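Pretstead Workrooms — Unit 7
Room condition and safety checklist, with comments
Inspected by: Khang Lý
Copy to: Ayodele Babalola
Date: 12 May 2026
Sheet ref: 219

Scope: brick walls, ceiling, overhead pipes, door, lighting, floor. Electrical testing is on a separate sheet.

1. Door and way out
Door opens fully and closes on its own — OK
Exit sign lit — OK
Path to door at least as wide as the door — OK
Comment: Closer is a little slow over the last few inches. Adjust at next visit, no hurry.

2. Ceiling
Sheets secure — OK
Rust or staining — None found
Gaps where ceiling meets wall — Monitor
Comment: White corrugated metal over the brick. Checked along the top of the wall from a step ladder. The sealant at the junction has shrunk in places. No daylight through it and no drafts that I could feel.

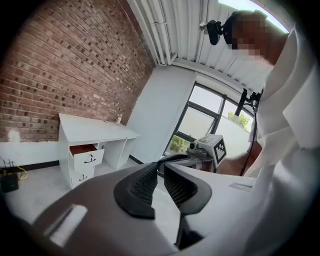
The old sealant should be raked out before anything new goes on. Last time it was just smeared over the top and it let go by August. Hirose quoted for the whole run and the quote still stands if Ayodele wants to use it.

3. Overhead pipes
Brackets tight — One loose, see comment
Pipes labeled — Fail
Leaks at joints — None found
Comment: The white pipes follow the line between the ceiling and the brick. One bracket turns by hand. I tightened it as far as it would go but the plug in the wall is worn and needs replacing. There are no flow labels on the pipes. This was on the previous sheet as well. Whoever does the labels should walk the run back to the riser first and not go by the drawing, which shows the layout before the Hellel work.

4. Brick walls
Loose or cracked bricks — None found
Mortar — OK, minor wear
Damp — None found
Fixings and signs — See comment
Comment: Red-brown brick with some much darker ones mixed in. The dark bricks have been reported to me twice as damp or soot. They are neither, that is the color of the brick. Meter readings on dark and light bricks were the same. Mortar is a bit soft near the floor but does not rub out with a thumb.

There is a small white label stuck to the brick. Leave it up until it has been checked against the asset list. If it is an old one it can come off, but use warm water and a plastic scraper, no solvent on the brick.
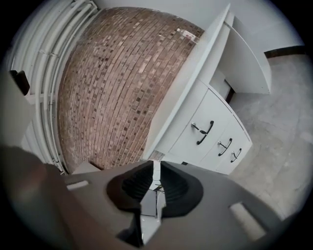

Item 4. Brick wall at the corner, small white label on the brick, white pipes to the left.

5. Lighting
All fittings working — OK
Emergency light test — OK
Comment: Ran for 15 minutes on battery without dimming. The full-length test is due in August.

6. Floor
Trip hazards — None found
Surface — OK
Comment: Clean. The mat inside the door curls at one end, so flip it or replace it.

Actions
Replace worn plug and refix pipe bracket — Khang Lý
Label pipes — Grestville, job 441, already open
Decide on ceiling sealant — Ayodele Babalola
Check wall label against asset list — Khang Lý
Adjust door closer — next visit

Result: Room can stay in use. One fail (pipe labels), carried over.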